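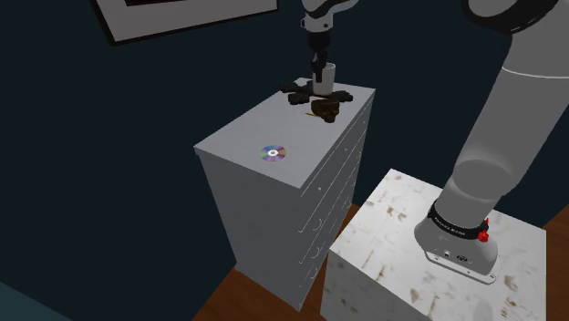 Sim view, gripper at the cup on the chest of drawers.

Cup moves when fingers are lowered in simulation
Posted by Yasaman Hashemi, Flurnside shared workshop

I am building the cell in simulation before bolting anything down. Arm on a square pedestal, tall chest of drawers as the work surface, fingers coming straight down on a small white cup near the back edge. As soon as the fingers touch the rim the cup jitters, then slides. Physics step is 1000 Hz, friction left at default. The disc nearer the front stays put. Is this mass, friction or the gripper force?

Kai-wen Shek
Check the collision mesh first. If the cup was imported with a convex hull, it is a solid plug as far as the solver is concerned, and a finger going inside the rim starts in penetration. Split the wall into convex segments and leave the middle open. Then check the mass. Mine had come in at 57 kg from a units error. Also look at the flat brown pieces round the base of the cup. If any of them overlaps it, the solver will push the two apart before you grip anything.

Bogdan Rutkowska
Had the same. Put the step up to 4000 and it went away. Slow though.

Kam-wah Lam
A smaller step only hides a bad mesh. Do what Kai-wen says, then lower the closing force until it slips and come back up a little.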